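Chamada para operadores de demonstração manual – projeto Kadulell

A Rornetti procura pessoas para gravar demonstrações de tarefas domésticas com garras de mão. As gravações servem para ensinar robôs de dois braços a arrumar loiça e talheres em cozinhas comuns. O trabalho é presencial, pago à hora, e não exige formação em robótica.

As sessões começam em janeiro e prolongam-se até se completarem 3.000 demonstrações válidas. Até agora temos 1.364. A equipa atual é pequena e precisamos de reforço nos turnos da manhã e da tarde.

O que vai fazer

Cada operador trabalha com uma garra em cada mão e executa tarefas curtas, do princípio ao fim, sem tocar nos objetos com os dedos. Nesta fase, as tarefas são sobretudo com pauzinhos, colheres e outros utensílios de cozinha: pegar, rodar, colocar no suporte, retirar e voltar a pousar. A mesma tarefa é repetida várias vezes com os objetos em posições diferentes.

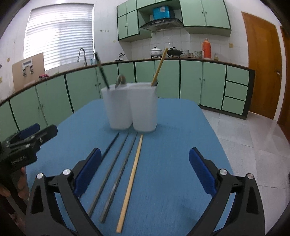 Entre repetições, o operador volta a dispor os objetos segundo a ficha da tarefa e indica em voz alta o número da tentativa. As tentativas falhadas também ficam registadas, com a indicação de falha. Pedimos que não corrija um erro à pressa: é preferível terminar o movimento, assinalar e recomeçar.

O ritmo conta menos do que a regularidade. Um gesto demasiado rápido torna a gravação difícil de aproveitar, e um gesto com muitas hesitações também. Na formação mostramos exemplos dos dois casos.

Uma parte do grupo passará mais tarde para a teleoperação, em que os braços do robô são comandados à distância a partir de um posto com ecrã. Quem quiser ficar apenas nas demonstrações manuais pode fazê-lo. Indique a preferência na candidatura.

Condições

Turnos de quatro horas, das 9h00 às 13h00 ou das 14h00 às 18h00, com uma pausa de 19 minutos a meio, já incluída no tempo pago. Mínimo de três turnos por semana. O pagamento é de 92 euros por turno e é feito no final de cada mês. Os dois primeiros turnos são de formação e pagos pelo mesmo valor.

O contrato é de prestação de serviços, com seguro de acidentes pessoais a cargo da empresa. As deslocações até ao local não são reembolsadas. Há estacionamento para bicicletas no pátio.

O que pedimos

– Ter 18 anos ou mais.
– Conseguir trabalhar de pé durante a maior parte do turno.
– Usar as duas mãos com segurança e não ter lesões recentes nos pulsos ou nos ombros.
– Compreender instruções escritas em português. A aplicação de registo está em inglês, mas usa poucas palavras.
– Disponibilidade por um período mínimo de dois meses.

Canhotos e destros são igualmente bem-vindos. A experiência em costura, montagem, cozinha ou música costuma ajudar, embora não seja condição. Não é permitido usar anéis largos, pulseiras ou relógio durante a gravação.
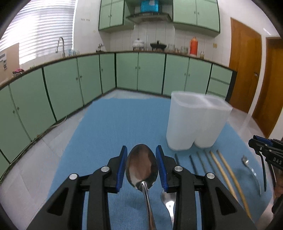 É preciso saber programar?
A função não envolve programação. O operador usa as garras, segue a ficha da tarefa e preenche um registo curto no fim de cada série. O tratamento dos dados é feito por outra equipa, nas instalações da Zavdale.

Imagem e dados pessoais

As gravações podem incluir as mãos e os antebraços do operador, bem como som ambiente. A voz é usada apenas para identificar as tentativas e é retirada antes de os ficheiros seguirem para treino. Antes do primeiro turno, cada pessoa recebe uma declaração de consentimento, que pode ler em casa e devolver assinada na formação. Quem não assinar não pode gravar.

Seleção

A seleção tem uma conversa telefónica de dez minutos e uma prova prática de meia hora. Na prova, o candidato experimenta as garras e faz duas tarefas simples. Avaliamos o controlo do movimento e a atenção à ficha, sem contar o tempo. Quem participou no projeto anterior, Trujillo, está dispensado da prova, mas deve candidatar-se na mesma.

Como concorrer

Envie o nome, um contacto telefónico, os turnos possíveis e a mão dominante através do formulário de candidaturas da Rornetti, selecionando a referência Kadulell. Não é necessário currículo. Respondemos a todas as candidaturas, incluindo as que não forem aceites.

Responsável pelo recrutamento: Andri Kaufmann. As dúvidas sobre horários ou pagamento podem ser colocadas no campo de observações do formulário.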